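**Paid sessions at Mekodov: showing robots how to handle small connectors**

We are looking for people to join us from June. You hold a gripper in your hand and use it to pick up and move small plugs and wired connectors at a table. The gripper records what you do, and the robot learns from that. 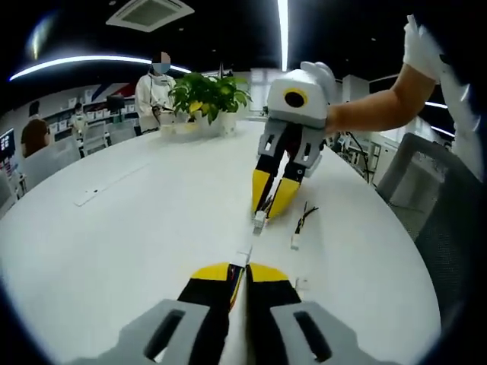
Sessions last 60 minutes, with a break if you want one. You need steady hands and fair eyesight -- glasses are fine. No experience is needed, and we show you how to use the gripper on your first visit. Gloves are provided.

To apply, write to Dinesh Sultana at the Bakside office, room 311, and say which mornings you are free. We reply every Monday.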